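How to clear and clean a kitchen counter before work

Quick one. I do this most mornings before the bus, takes 5 minutes if the sink's empty. If it isn't, deal with the sink first and come back.

What you need: dish soap, warm water, 2 cloths, a dry towel. A plastic scraper if you have one. I use an old Westska card, expired.

1. Everything off. Mugs, mail, keys, the bread. Put it all on the table, don't sort it yet.

2. Food next. Cartons and anything in plastic wrap get a quick look at the date. Fridge, cupboard or trash. No "later" pile - the later pile is how I ended up with three open bags of rice.
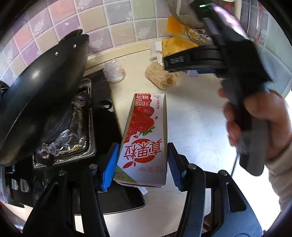
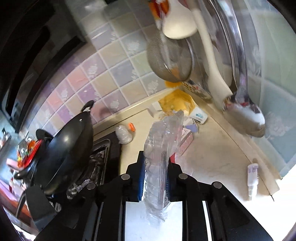
3. Crumbs. Dry cloth, back to front, into your hand. Do this before any water or you get paste.

4. Soapy cloth. Small squirt of soap in a bowl of warm water, wring it out hard. Corners first, then the open part. Sticky spots: lay the cloth on them, leave it, go brush your teeth, then scrape gently.

5. Rinse the cloth, wipe agian with plain water. Skipping this leaves streaks.

6. Dry with the towel. Get right along the wall too.

Stone counters - no vinegar, no lemon. Elsa Kettunen wrote in back in June to say she'd dulled a patch of hers that way and the repair quote was 149. Plain soap is fine.

Stove: seperate job. Let it cool and do it in the evening.

Then put back only what you use daily. Kettle, salt, done. Mail goes by the door.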